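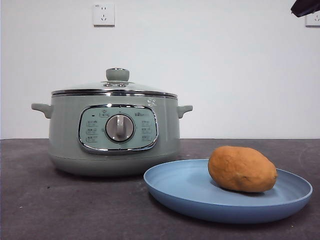 What a month for the Jerkcombe under-15s! Anyone who stood on the touchline at Bassey Lane for the county cup quarter-final will still be hoarse, and if you missed it I'm sorry, because it was the best game of youth rugby I've watched in years.

We were 4 points down at the break against a very big Jastodbridge pack and playing into the wind. Then the scrum began to hold, the offloads started to stick, and we scored twice from inside our own half. The second try went through eleven pairs of hands (I've been shown the phone footage more than once) and finished with Skiller, as everyone calls him, diving in at the corner with two tacklers hanging off his shorts. Final score 19-14, and a home semi-final to come in April.

Katsuhiko Fujimoto has been coaching this group since they were playing tag, and he was close to tears. "They listened at half-time," he told me afterwards. "They kept the ball and they trusted the lad next to them." Jastodbridge were great sports about it too - they stayed for the food and clapped our boys into the clubhouse.

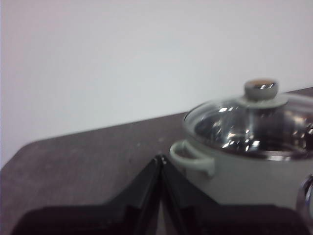

GIRLS' SECTION

Müzeyyen Yalçınkaya has made her 100th appearance for the women's side, and still finds time to run the girls' sessions before her own training. She's the first player in the section to get there! Her century came in the away win at Bassey, where she kicked three conversions from out wide and made the tackle that saved the game in the last minute.

She is now after more girls aged 11 to 14. You don't need to have played before, and we have spare boots in most sizes. Training starts at 6 pm, on the lower pitch while the top one is being reseeded. 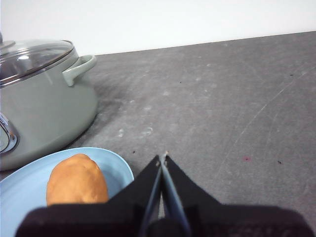

Gumshields are a must from the first contact session, so please get one fitted early. Subs for new joiners are halved until the end of the season.

Membership across all the junior teams now stands at 219, our highest yet, and we could do with two more qualified referees to keep up with the fixtures. The county course runs in May and the club will pay your fee.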